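3.2 Knowledge quiz and shift safety

The quiz was run at the Tarent and Dirnmont plants in the same week, teams of three, drawn from the electrical and the handling sections. Enterprise teams and union teams kept apart as before. Rooms and materials as in section 2.

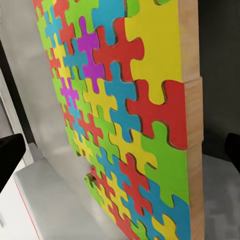
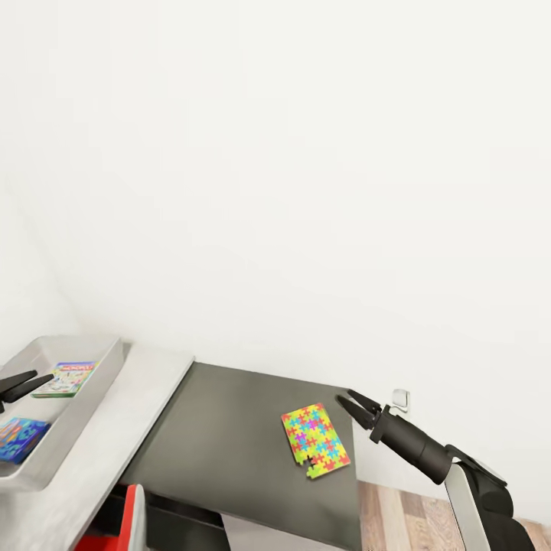

Figure 3. Rendered views: upright jigsaw board with brightly coloured pieces (first); two board game boxes in a light grey tray (second).

Of the 1000 staff invited, 616 sat the written round. Low for Dirnmont, where the night shift got the notice late – see Cuesta's remarks in the appendix. Questions came from the Cluvora bank, 2000 items, mostly lock-out, ladders, working near live cable. Chemical handling was left out, a pity. Bouzid supplied the marking sheets and these were checked twice by hand.

Scores on ladders were good at both plants. Lock-out was weaker, and weaker still among staff who had moved section in the past year. Union teams did better on reporting near misses. Enterprise teams were quicker but skipped more. We dont read much into speed – the buzzers at Tarent were slow to reset and two rounds had to be replayed.

Whether any of this carries over to the shop floor is a seperate matter. Carmela Cuesta went through the near-miss books for December and found more entries from quiz teams than from the rest, but only at Tarent. Dirnmont books incomplete, pages missing for the second week.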